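MEDIA & MANNERS

July issue
By Jagadeesh Lobo

Print this story | E-mail this story

So I've been yelled at by 467 strangers, and I'd like to talk about it.

You may remember my June column, the one where I said radio host Pak-hei Choi should get his microphone back. Choi, if you missed the whole mess, told listeners of his show on Vavine that he'd once interviewed a mayor in a flooded parking garage. The garage was real and so was the mayor. The flood was a puddle (a big one, he says!). Somebody dug up the tape, and by lunchtime there was a petition with more than 4000 names on it.

I signed nothing. I wrote 200 words saying a man can stretch a puddle and still be good at his job, and then my inbox caught fire. 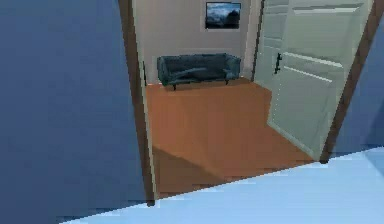
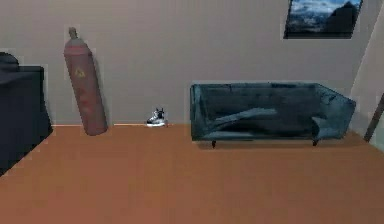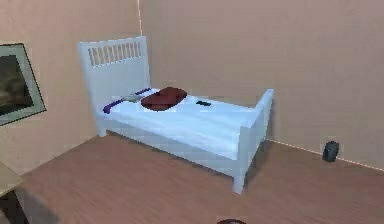 Interior views, computer-rendered.

My favorite letter called me "an enemy of facts" and spelled my name three different ways. Another reader told me he'd never trusted Choi, or me, or weather reports. Fair enough — I've been burned by a weather report too.

But come on. I once told a whole dinner party I'd run a marathon. It was a 10K and I walked the hills. My friends laughed, my wife corrected me, and I got to keep my job on Monday's crossword page. Choi got six weeks off the air and a very stiff statement from the station.

He's due back at 7 a.m. one of these mornings, reading the traffic. I'll be listening, and if he says the bridge is underwater I'm taking the tunnel anyway.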